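第六讲 工作场所自动化与岗位变化:以餐具整理工位为例

课程:劳动组织与技术变迁
主讲:Kulap Thaweesak
适用:本科三年级、在职研修班

本讲阅读材料
一、课程读本第六章(课前读完,重点看工时表和访谈摘录)
二、Wilwood 中央厨房案例资料袋,含岗位说明书新旧两版
三、Prys Morris 的工位观察笔记,节选,课堂发放

一、从上一讲接着说

上一讲讲到任务和岗位的区别。岗位是合同上写的那个名称,任务是一个人上班时真正做的一件件事。自动化进入工作场所时,碰到的首先是任务。一个岗位里往往有十几种任务,机器接走其中两三种,岗位名称可能多年不变,里面的内容却已经换过一遍。

上次讨论课有同学问,任务究竟切到多细才合适。没有统一标准。切得太粗,比如“洗碗间工作”,看不出机器能做哪一部分。切得太细,比如“右手食指按住盘沿”,又失去了和工资、班次、培训的联系。本课程采用的办法是:凡是可以单独交给另一个人做,并且交接时能说清楚“从哪里开始、到哪里结束”的,算一项任务。

请带着这个标准读 Wilwood 的材料。

二、案例背景

Wilwood 是 Esley 城外的一处中央厨房,给学校、诊所和几家企业食堂供餐,同时回收餐具,清洗后再发出去。厨房共有员工151人,其中在餐具部的有40人,分早晚两班。餐具部的传统任务链如下:

卸筐
倒残渣
预冲
上洗碗机
下机检查
分拣(按颜色和尺寸)
叠放
装筐、贴单
登记破损

分拣要看颜色,是因为各客户使用的盘子颜色不同。一所学校用一种颜色,诊所又用另一种,混了就要退回重发。部门主管 Arwel Cadwaladr 在访谈里说,新人头两周出错最多的就是这一步,盘子叠起来以后从侧面看,深浅接近的颜色很容易认错。

三年前的春季,管理层决定在分拣和叠放这两项任务上试用双臂机器人工位,设备由 Bamness 提供,现场调试由 Bevan 的工程师完成。试用期18周。管理层给出的理由有三条:招人困难,重复动作造成的手腕和肩部劳损较多,晚班末尾的差错率高。工会代表 Gwilym Eynon 对第一条有不同看法,认为招人困难与晚班津贴多年未调有关。这个分歧到第五节再谈。

三、工位上的工作

读岗位说明书很难想象工位的样子,所以这里先把工作本身讲清楚。分拣叠放的动作对人来说几乎不用想:看一眼,伸手,捏住盘沿,放到该放的那一摞。对机器来说,每一步都要另外解决。

首先是认盘子。盘子有浅有深,洗过的表面会反光,颜色在不同灯光下读出来不一样。其次是抓取。浅盘的边只比桌面高出一点,两指夹爪要从侧面或斜上方找到能夹住的位置,角度偏一些就会把盘子推走。再次是两臂之间的配合。桌面不大,两条机械臂的活动范围有重叠,谁先动、谁让开,都要事先安排好。

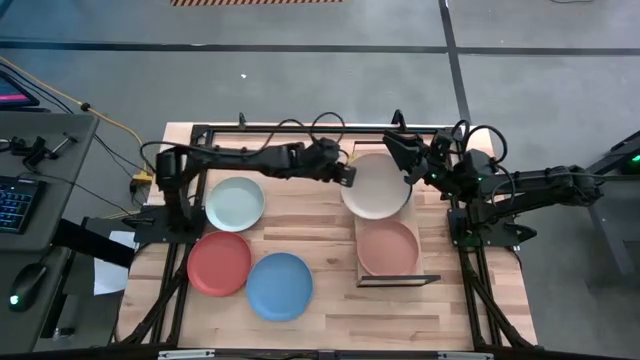 图6-1 双臂工位俯视。桌上五只不同颜色的浅盘,左右两臂的夹爪都在白盘附近。

看图时请注意盘子的摆放。五只盘子是散开的,彼此之间有距离,没有叠在一起。而洗碗机出口下来的盘子通常挨得很近,有时一只压着另一只。把散开的盘子交给机器,和把一堆盘子交给机器,难度相差很大。于是就产生了一项旧任务表上没有的任务:把盘子摊开。在 Wilwood,这项任务试用期间一直由人来做。

还可以注意桌边的办公桌,上面有显示器、键盘和鼠标。旧的分拣台旁边没有这些东西。工位旁多出一套电脑,意味着工位上多出一种人,或者原来的人要多学一种活。Prys Morris 的笔记里有一段记录,引在下面:

“前三周,电脑由 Bevan 的人操作,餐具部的人站在一旁。第四周起,Wyn 开始自己重启程序。到第七周,晚班已经默认由 Wyn 处理停机,别人遇到停机会先喊他的名字,然后才去看屏幕。”

Wyn 指 Wyn Cadwaladr,餐具部晚班员工,原岗位是下机检查。他的岗位名称和工资等级在整个试用期内没有变动。

四、任务的四种去向

把试用前后的任务表并排放在一起,可以看到四种变化。以下分类以后各讲还会用到,请记下来。

(一)转移

原来由人做,现在由机器做。Wilwood 的例子是规则圆盘的分拣和叠放。转移很少是全部转移。带分格的餐盘、汤碗、有缺口的盘子,仍由人处理。写作业时请不要写“分拣已自动化”,要写明哪些器具、哪个班次、在什么条件下。

(二)残留

机器接走一项任务后剩下的边角。单独看每件都很小,合起来却可能占去半个班。残留任务的特点是零碎、难以预先安排,也难以计件。Wilwood 原来按筐计奖金,机器上线后,最好做的筐归了机器,留给人的都是难做的筐,按筐计的奖金随之下降。员工对自动化最早的不满就出在这里,比岗位去留的问题早了将近两个月。

(三)新增

以前没有的任务。除了摊盘子,还有清洁夹爪、核对机器的分拣结果、处理停机、填写停机记录。试用期内停机记录共581条,其中多数由值班员工在现场解决,没有叫工程师。每一条都要写时间、现象和处理办法。谁来写,写字的时间算不算工时,最初的协议里没有提。

(四)变质

名称没变,内容变了。典型的是“检查”。过去检查盘子是边检查边分拣,手摸到盘沿有缺口,当场拿出来。现在检查要在交给机器之前做完,手上的动作和分拣断开了。有老员工说,不拿起来叠一下,就不知道这盘子好不好。这句话讲的是一种手上的知识,它原来附着在分拣动作里,分拣拿走以后,这种知识没有了练习的机会。第九讲谈技能时还会回到这个问题。

五、各方的看法

案例资料袋里有多份访谈,观点并不一致。阅读时不必急于判断谁对谁错,先弄清楚每个人说的是哪一项任务、哪一段时间。

管理层关心的是每班产出和差错。他们的汇报把试用期作为一个整体,取平均数。平均数掩盖了前后差别:前几周人和机器都在适应,后几周才接近日常运行。

Arwel Cadwaladr 关心排班。过去晚班缺一个人,其他人分摊一下就过去了,因为大家做的事差不多。现在会处理停机的人不在,整个工位就停在那里。她要求每班至少有两人能独立处理停机,管理层同意了,但培训时间安排在班后,按什么标准付酬拖到五月才定下来。

Gwilym Eynon 关心的是分级。他的主张可以归纳为一句:承担了技术员的任务,就应当拿到与之相称的等级。管理层的答复是,重启程序和排除卡盘属于“正常操作”,不构成技术岗位。双方争论的实际上是任务的归类,而归类决定工资。请注意,双方对“这些事由谁在做”没有争议,争议在于这些事叫什么。

关于招人困难,Gwilym Eynon 提供了晚班津贴的历年数字,管理层提供了应聘人数。两组数字都是真实的,但口径不同,不能直接用来互相反驳。课后作业第二题要求你们设计一个能区分两种解释的比较方法。

一线员工的看法差别最大。肩部有旧伤的几位欢迎机器,说晚上睡觉好多了。做了多年分拣、速度快的几位觉得吃亏,他们的长处用不上了。还有一位提到另一件事:以前两个人面对面分盘子,可以聊天,现在一个人给工位摊盘子,对面是机械臂。这类变化在工时表上没有对应的栏目,资料袋中也只有这一处提到。

六、谁来设定节奏

旧分拣台的节奏由洗碗机和人共同决定。洗碗机出得快,人可以先堆着,等稍空时再分。台面起了缓冲作用。双臂工位要求盘子摊开放置,台面很快就满,缓冲变小了,人必须按机器取走盘子的速度补放。

速度本身并不快。多数员工都认为机器比熟练工慢。问题在于均匀。人做一阵快一阵慢,中间可以喝水、活动一下手。均匀的节奏没有这样的空隙,除非专门安排。Wilwood 在试用中段增加了轮换,每人在工位上连续工作的时间设了上限,之后换去卸筐或装筐。轮换制度由餐具部自己提出,事后写进了操作规程。

这一点在文献中有长期讨论。流水线研究里早就指出,工人对节奏的控制权与疲劳感、满意度的关系,有时比工作量本身更紧密。读本第六章第三节有综述,请对照阅读。

七、安全与边界

关于安全只讲与劳动组织有关的部分,技术标准在设备课上另讲。

工位周围要划出边界,人在什么时候可以伸手进去、什么时候不可以,要有明文。Wilwood 最初的规定是机械臂通电时任何人不得把手伸到桌面上方。这条规定与摊盘子的任务直接冲突:不伸手就没法摊。员工的实际做法是等两臂停在一侧时迅速放盘子。Prys Morris 在第二周就记下了这一做法,并在笔记里标了“与规程不符,人人如此”。

后来的修改是把补放盘子改为分批进行,每批之前按暂停键,放好之后再启动。产出因此下降了一些,管理层接受了。从这个例子可以得到一个方法上的提醒:规程与实际做法不一致时,先看任务表是否漏列了什么,再谈纪律。

八、试用结束之后

试用结束后,Wilwood 保留了工位,只在早班使用。晚班盘子种类杂,残留任务太多,恢复为人工分拣。餐具部人数没有裁减,两名退休员工的位置没有补人。是否应当把不补人算作自动化的后果,课堂上请分组讨论,各组先写明自己采用的比较基准。

停机处理最终被列为一项单独的附加职责,按月给津贴,等级不变。Gwilym Eynon 称之为半步。Wyn Cadwaladr 后来申请调到早班,获批。

九、课堂练习(25分钟)

四人一组。从组员熟悉的工作场所中选一个岗位,打工经历、实习、家里人的工作都可以。

第一步,按第一节的标准列出任务表。
第二步,设想其中一项任务交给机器,写出残留任务和新增任务各两项以上。
第三步,指出有没有任务会变质,变质后谁会先察觉。
第四步,写一条与新增任务有关的工时或报酬规定,用合同语言,不超过三行。

各组派一人口头汇报,不用做幻灯片。

十、课后作业

第一题。对照 Wilwood 岗位说明书新旧两版,找出三处名称相同而内容不同的任务,说明内容变化的依据出自资料袋哪一份文件。

第二题。设计一个比较方法,区分“晚班招不到人是因为津贴低”与“晚班招不到人是因为应聘者总体减少”。说明需要哪些数据,数据向谁要。

第三题(在职研修班必做,本科选做)。就自己单位的一次设备更新,访谈一名直接操作人员,时间不少于半小时。提交任务表和访谈摘要,受访者姓名隐去。

作业用学号命名,下一讲上课前交到系办公室信箱。资料袋不得外传,停机记录原件只在阅览室查阅,开放到下午五点。

下一讲预告:第七讲 计件、计时与计量。请预先阅读读本第七章前两节。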